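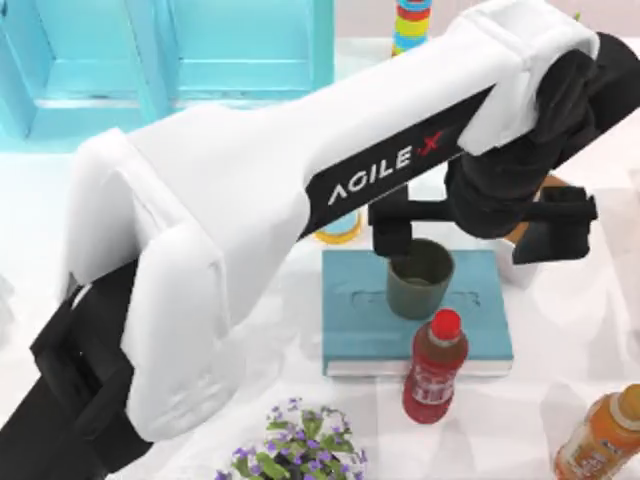
AGILE X arm with white cover and black gripper

Ernulow > Residents > Water Users > Minutes

We use cookies to improve this site. Accept | Settings

Minutes, Jan 20, 2019

1. Meter replacement. 26 meters on the Hyvönen line remain to be changed. Umico quoted $1,585 for parts. Approved.

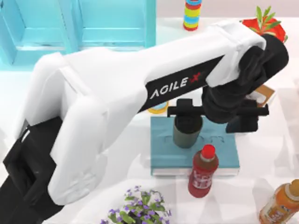
2. Valve tags. The tags at the Drundilari pump house are faded and will be replaced. Lettering is to be white on a black band, as on the AGILE X arm, and set along the run of the pipe – tilted where the pipe is tilted. Carried.

3. Pressure. The October reading at the upper tank was 2 psi under target.

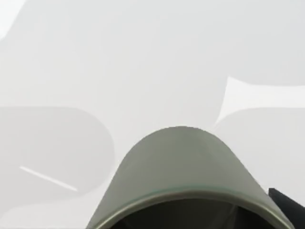

The regulator will be reset and read again before the next meeting. No change to rates.

Comments

hillside_well: Is the upper tank on the new meters yet?

Lot 155: Please post the shutoff times earlier.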